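Notebook, September, Saturday
Reading room trial, week 3

Came in at 9.30 to go through the attention logs without the phone ringing. Manouchehr had left the coding sheets for Plarkance and Trirari in the tray, so both classrooms are now complete up to the end of last week. Londa still owes us two mornings.

Reminder of the set-up for whoever picks this up next. Same Year 2 literacy block in each school, 50 minutes, same teacher throughout. Background sound is either the ordinary room, or the ordinary room plus a low recording of talk from a neighbouring class. The kids do a read-aloud comprehension task and then a short recall sheet. Coders mark on-task or off-task at fixed intervals and don't get told which condition they're watching.

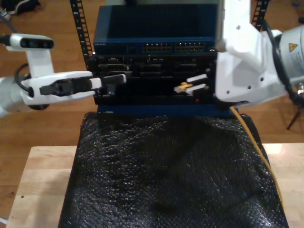
Total intervals coded so far is 3775. I threw out the first morning at Trirari, where the fire drill took most of the block, and that figure is after the cut. Agreement between Manouchehr and me is fine for "looking at teacher" and poor for "looking at page". We both code a child staring down at the desk as reading. Half of them probably aren't. Need a rule for this before we do any more — suggest we only count it if the page has been turned or a finger is moving along the line.

First look at the numbers, not to be passed on yet. Off-task time goes up with the recorded talk at Plarkance and hardly shifts at Trirari. Could be the rooms. Plarkance has a hard floor and high ceiling, Trirari is carpeted with pinboard on two walls. I should have measured reverberation at the start and didn't. Manouchehr will take the meter out on his next visit and do both rooms empty, then again with the class in.

Recall scores are all over the place. The sheet is too easy for the top readers, who get full marks whatever we play. Sharifi's longer passage might be better, but it runs to more than 3000 characters and I doubt the slower kids would finish. Will try it with one group first.

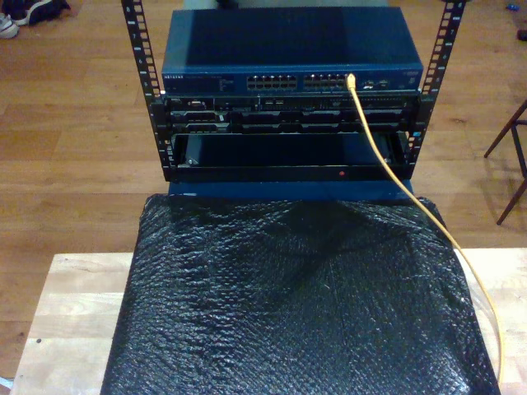

Sound files next. The clips are still scattered across three laptops, and last week we played the wrong one at Londa for ten minutes before the teacher noticed the voices were adults. They need to live in one shared folder on the local network, with read-only access from the schools' laptops. The blue NETGEAR switch at the top of the rack has two banks of Ethernet ports, so I've put the port numbers on the to-do list to be written down along with the laptop names. File names to be school, condition, level, in that order. No spaces.

Also to do: 
Write the rule for "looking at page" and recode one morning from each school with it.
Ask Londa about the missing mornings.
Print new consent forms, the old ones have last year's colour code on them.
Check whether the teacher at Plarkance moved the reading mat. The seating plan I have doesn't match Manouchehr's notes.

Stopped at 1 pm. Coding sheets are back in the tray, Trirari on top.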